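Plollar cannery strike

The Plollar cannery strike was a labor dispute in the port town of Wumholm that began in September and lasted 14 weeks. It involved 700 workers at the Plollar Packing Company, most of them women employed on the cutting and filling lines. It is remembered mainly for the march to the Grabowska pier, held in the fourth week.

Background

Plollar paid its line workers by the tray. Trays were weighed by a company checker, and short trays were not credited. Workers also paid for their own knives and aprons, with the cost taken out of the first month's wages. A request for a second checker, chosen by the workers, was turned down twice. After the second refusal the night shift left the building at 4 a.m. and the day shift did not go in.

The strike

The company kept one line open with office staff and packers brought in from Pledolora, a farming district inland. Some of the Pledolora packers joined the strike within days. Strikers set up a kitchen in a net loft and served 840 meals on its busiest day. Food came from local grocers on credit, and the last of these debts was not paid off until the following summer. 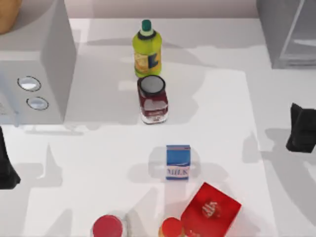 One former filler, in a letter to the Wumholm Courier, wrote that the meals held the strike together more than the speeches did, and that she had gone back to the loft every morning for the bread alone. Other accounts give more weight to the march, which drew 1000 people and stopped traffic on the harbor road until evening. Marchers carried empty trays stacked on poles. Police closed the pier gate but made no arrests.

Settlement

The company agreed to a second checker and dropped the charge for aprons. The charge for knives stayed. The tray rate was not changed, and a number of strikers voted against the terms for that reason. Workers who had been named in company notices were taken back, though several were moved to the boiler house.

Legacy

The cannery closed after a fire and the site is now a boatyard. One of the tray poles is kept at the Wumholm town library.

See also: Grabowska pier; Piece work; Food processing in Pledolora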